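Last updated: 6 April 2022

Up before six again and I didn't mind at all. I've been waiting weeks to try the bathroom rules on an actual bathroom, and today we did! My hands still smell of somebody's mint toothpaste and I have three pages of notes, so let me get this down before it goes fuzzy.

We've been writing the house rules for the robot since last August. The kitchen set came together fast, because everyone has opinions about kitchens. The bathroom set is much harder and I love it. Small room, hard floor, a toilet, glass, water, and a counter full of little things that belong to somebody. Tekle Ambaye drafted the first version and it was good, but it was written at a desk, and you can tell. "Maintain clear approach to work surface." Lovely. What about the trash can?

So the plan was to read each rule out loud, then watch the robot tidy the counter and see if the rule meant anything. Elsie Blackburn read, Nigel Nuttall kept the clock, I wrote. Neville Penrose wanted everything timed from the word "start," so the first run went down as 302 seconds, and then he decided the pause for the cable shouldn't count, and we had a long happy argument about whether a safety pause is part of the job. (It is. I'm putting it in the rules. The clock keeps running.)

Rule one is cables. I'd buried it on page two and it has to move to the top. Cables go along the wall, never across the path between the door and the vanity, and one person checks them before each run and says so out loud. Saying it out loud sounds silly until you've done it a few times, and then you feel strange starting without it.

Rule two is where people stand. We had "keep a safe distance," and Elsie asked, quite rightly, safe for which arm? We've changed it to this: stay outside the reach of both arms stretched full out, with a clear way to the door behind you, and stand where the person on the stop can see you. A mirror doesn't count as seeing! I was firm on that one. I caught myself looking at the glass to check where someone's hands were, and left and right go funny in your head when you're in a hurry.
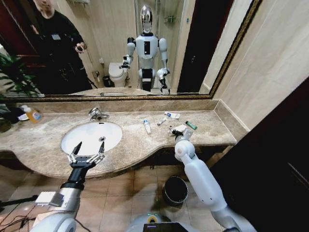
One gripper out in front of the sink, the other closed on something small and white at the edge of the toiletries.

The mirror deserves its own rule and now it has one. Before any run, somebody has to confirm that the robot isn't taking the reflected room for more room. Tekle thinks it belongs in the setup sheet and I think it belongs in the rules, where a person who never reads the setup sheet will still meet it. We left it in both for now.

Then the small things. This was the part I liked best. Our draft said "items may be grouped by type," and that's fine for tubes, but there was a flat white packet and a little green thing on that counter, and I couldn't have told you from the doorway what the green one was. If I can't tell, the robot shouldn't be deciding. New wording: anything that can't be named with confidence stays where it is, and the robot asks. Nothing goes in the trash without a yes from the person whose bathroom it is. Nigel said that would slow it down terribly. Fine, let it be slow!

I also want a line about order of work. Counter first, then sink, and never the toilet and the toothbrush things in the same session without a change of grippers or a proper clean in between. I can't believe we hadn't written that. Elsie Hollis spotted it over the phone, from the page alone, in the time it took me to find a pen.

Still open: how hard is too hard on a tube with the cap off? Does the one-person-on-the-stop rule allow that person to hold anything else? I say no, hands free, and Neville says a clipboard is all right. And who signs the sheet when two of us swap halfway through?

Dunmore is next, with a smaller bathroom and a door that opens inward — I've already asked Tekle to measure it. Must remember to bring wall clips for the cables and a clean copy of page two. Bed now.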